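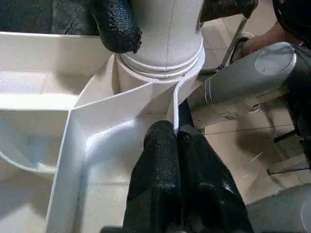 Haziq Yusof wrote:

Thank you for circulating the revised sheet for the Amer stands. Two matters were unclear to us when we worked through it at Ramport on Tuesday. First, the sheet tells us to seat the uprights in the corner fittings before the cloth goes on, whereas the older sheet has the cloth laid over the top from the outset. Which is correct? Second, we have had several uprights lean once the upper shelf is loaded, and we would like to know whether the fittings should be replaced or whether we are putting them together incorrectly. We have also been asked whether the cloths may go through a regular wash, as ours have come back from storage badly creased.

---

Dear colleagues,

The questions above have been raised by more than one site, and the response is therefore being sent to the full list. It applies to all white Amer stands held at Pillidholm and at Ramport. It does not apply to the Cù shelving, which has a separate sheet and a different pattern of fitting.

Order of assembly

The revised sheet is correct. Uprights are to be seated first and the cloth fitted afterwards. The older sheet was prepared for the stands without an upper shelf, and copies should be removed from the storeroom folders and recycled.

The cloth may be left loosely on the lower surface while the uprights are being seated, provided that no part of it is lying across a corner fitting. Fabric caught beneath an upright will hold it proud of its seat, and the difference is difficult to detect until the upper shelf goes on. Staff are asked to run a finger around the foot of each upright before proceeding.

Plastic parts that sit around the foot of an upright should be brought into position by hand. They should not be forced down with a mallet. White plastic that has been sharply folded in storage will generally retain the crease, and a creased part may still be used if it lies close to the upright and has not split. 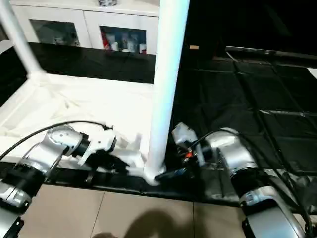 Two people should be present when the uprights are seated, one steadying the upright near the top and the other attending to the fitting at its foot. The uprights are 760 mm in length and are awkward to control from one end. A single person working from a kneeling position tends to push the upright in at an angle, and we consider this to be the most likely explanation for the leaning reported at Ramport.

Leaning uprights

Before any replacement is requested, please take the following steps in order.

Clear the upper shelf completely and lift it away.
Withdraw the upright that is leaning and inspect the fitting for grit, lint or trapped cloth.
Wipe the fitting with a dry cloth and seat the upright again, turning it slightly as it goes down.
Replace the shelf unloaded and leave it for the remainder of the day.

If the upright still leans, the fitting is to be treated as worn. Please label it with the stand number and send it to Pillidholm with the next internal delivery. Replacement fittings are held there and do not need to be ordered from the supplier. Fittings from the Cù shelving must not be substituted, even where they appear to grip – they are slightly wider and will work loose.

Please note also that loads on the upper shelf should be kept at least 200 mm in from either end. Boxes of stationery and bottled cleaning products belong on the lower surface or in a cupboard.

Care of the cloths

The cloths may be washed on a warm cycle with ordinary detergent and without bleach. They should be dried on a line and not in the dryer, which has shrunk a number of them at Pillidholm to the point where the corners no longer meet. Creasing is of no consequence to the fit and will ease after some days in place. Sites that wish to press the cloths for a public event may do so on a low setting, but must remove them from the stand first.

For storage, cloths should be rolled and placed in the labelled tub. They should not be packed between the plastic parts.

Register

The equipment register now stands at 1,122 entries, and the stands have been entered by individual number for the first time. Each site is asked to confirm by the end of May that the numbers on its own stands agree with the register. Where a label has come off, please leave the entry blank and advise us, as a duplicate number is considerably more trouble to correct than a missing one.

Mr Yusof's further question regarding castors has been referred to the supplier and will be answered separately. In the meantime, stands should be emptied and lifted when they need to be moved, with one person at each end.

Yours faithfully,

Equipment and Stores
Pillidholm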